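Bedoya abre as portas: a atualização 2.5 de Flakance chega na próxima semana

4/26/19 – Oi, gente! Aqui é a Ruth Giraldo, produtora de Flakance no estúdio Hiser, e hoje sou eu quem escreve o comunicado (a equipe de imprensa deixou, juro!). A atualização 2.5 do nosso RPG de tabernas para celular entra no ar na terça-feira, logo depois da manutenção, e tem tanta coisa nela que eu nem sei direito por onde começar.

Então vou começar pelo que vocês mais pediram: Bedoya. A cidade portuária aparecia no mapa desde o lançamento, toda acinzentada, com aquele cadeado em cima, e eu perdi a conta das mensagens perguntando quando ela ia abrir. Pois abre agora! São cinco bairros para explorar, cada um com sua taberna, seus fregueses e uma linha de história própria. O Bairro dos Sineiros é o meu preferido, mas sou suspeita, escrevi metade dos diálogos dele.
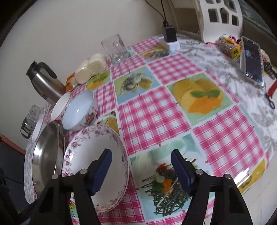 Para entrar em Bedoya é preciso ter terminado o capítulo 2 da campanha principal. Quem ainda não chegou lá recebe um bônus de experiência durante todo o evento de abertura, e dá para alcançar o resto do pessoal num fim de semana tranquilo. Quem já terminou encontra o barqueiro no cais e embarca direto, sem gastar energia na travessia.

Junto com a cidade estreia o evento "Noite das Lanternas", que fica disponível por duas semanas. Vocês juntam lanternas nas missões diárias e nas batalhas do porto e trocam na barraca da Dona Sestetti, uma personagem nova, rabugenta e adorável, que já virou mascote aqui do escritório. Entre as recompensas estão dois heróis inéditos, que podem ser obtidos sem gastar uma única moeda paga – fiz questão disso desde a primeira reunião. Com 1032 lanternas vocês levam também o traje completo de capitã, com animação própria na tela de vitória.

A trilha sonora de Bedoya é da Frauke Gerlach, que já tinha feito o tema da tela inicial. Pedi a ela uma música de porto, com cheiro de sal e de peixe frito, e ela me mandou uma valsa meio torta, de acordeão, que eu não consigo tirar da cabeça desde então. "Eu queria que o jogador ficasse parado no cais só para ouvir mais um pouco", contou a Frauke. Comigo funcionou, Frauke!

Também mexemos em coisas menos vistosas. O inventário agora pode ser ordenado por raridade ou por data, as batalhas automáticas continuam com a tela bloqueada e o chat da guilda finalmente guarda as mensagens quando vocês trocam de aparelho. O tempo de carregamento das tabernas caiu bastante nos celulares mais antigos, e aquele erro que fazia o cozinheiro servir sopa para uma cadeira vazia foi corrigido (vou sentir saudade).

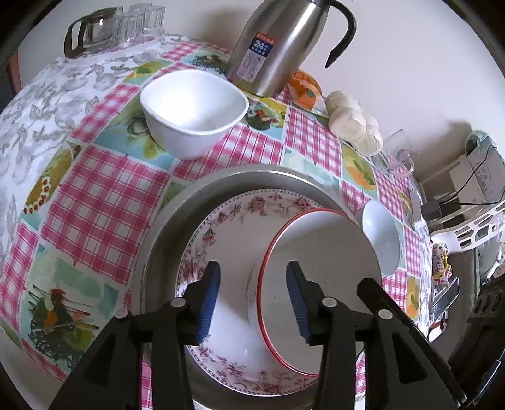
Manutenção e compensação

Os servidores saem do ar na madrugada de terça e voltam pela manhã. Todas as contas criadas antes da manutenção recebem pelo correio do jogo um baú de Bedoya e cinco convites de taberna. O baú precisa ser resgatado até o fim do evento, então não deixem para a última hora – eu mesma já perdi recompensa assim, no meu próprio jogo.

Disponibilidade

Flakance é gratuito para Android e iOS, com compras opcionais e textos em português, espanhol e inglês. Recomendamos baixar a atualização com Wi-Fi e reiniciar o aplicativo antes de entrar.

Contato para imprensa

Ruth Giraldo, produtora, Hiser. Capturas de tela, arte dos personagens e trechos da trilha podem ser pedidos pelo formulário de imprensa no site do estúdio.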